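4.2 Drawer state estimation from wrist-view input

The perception front end of Rimuvau receives a single fisheye stream from the gripper and must answer two questions before the planner is allowed to commit to a grasp: how far the drawer is open, and which surfaces inside or above it can be reached without touching the drawer front. Earlier versions treated both as one segmentation problem. We found this brittle with upholstered furniture, where the padded front has no sharp edge and the mask tends to bleed into the cabinet body. In the present version the two questions are handled by separate modules that share an encoder.

The opening module fits a parametric box to the cabinet and regresses one scalar, the extension of the drawer along its axis. The fit is done in undistorted coordinates, but the features are computed on the raw view. Undistorting first costs resolution near the border, and the handle is often found there once the gripper has come close. Small extensions are the hard case. When the drawer stands only slightly open, the evidence is limited to a dark gap and whatever fabric shows in it, and the depth prior from Derese is of little use at that range.

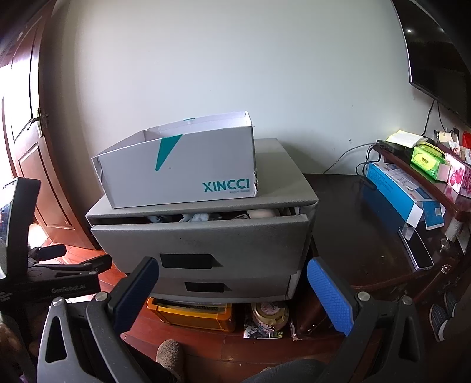
Figure 6. Two-drawer fabric-covered cabinet with the upper drawer slightly open and a shoe box on top. Both jaws of the gripper are in view.

Figure 6 also shows why we could not rely on a clean background. Glossy floorboards, a polished stand and a switched-off television all return reflections, and a second gripper device stands at the left edge. The encoder was therefore trained on 2,224 labelled views from furnished rooms, with no tidying of floors or shelves before recording. Labels were drawn by two annotators working in Suteo and checked by a third. Views in which the annotators disagreed on the drawer axis by more than 10 degrees were sent back for relabelling; the remaining disagreements were averaged.

The reach module works on the open volume. It predicts, for each pixel inside the drawer, a support class (bare panel, fabric, rigid object, unknown) and a clearance value for the two pads at their current spread. Fabric is the class that matters most in our tasks. Rolled socks keep a fairly stable outline and can be approached across the roll, whereas thin crumpled cloth gives no reliable edge, and the clearance estimate falls back on the height of the surrounding panels.
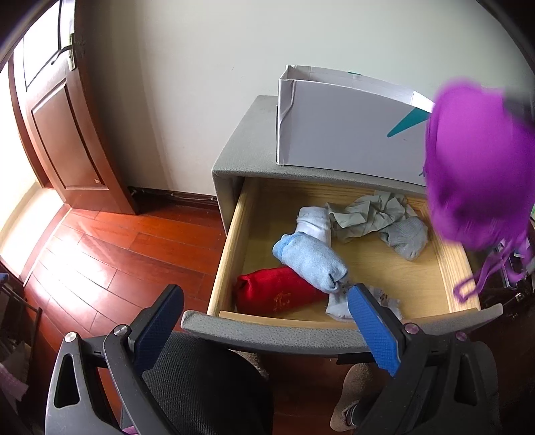
Moving items are a further source of error. A soft bag or garment carried over the drawer hides a rear corner and, if its straps hang down, places thin structures between the pads and the support surface. The temporal filter keeps the last confident estimate of the hidden region for 14 steps and then marks it as unknown. Shorter windows made the planner hesitate whenever an item passed across the view; longer ones let it plan against a layout which no longer held. The value was chosen on the validation split and kept fixed for every run reported in Section 5.

Both modules run at 10 Hz on the onboard computer. Their outputs are written to the Pramia world model as a drawer pose and a support grid, together with a confidence for each. The planner reads these asynchronously. It may extend the drawer further while the support grid is still marked as unknown — opening needs only the pose — but it may not lower the pads below the rim of the drawer until at least one cell next to the target has been classified.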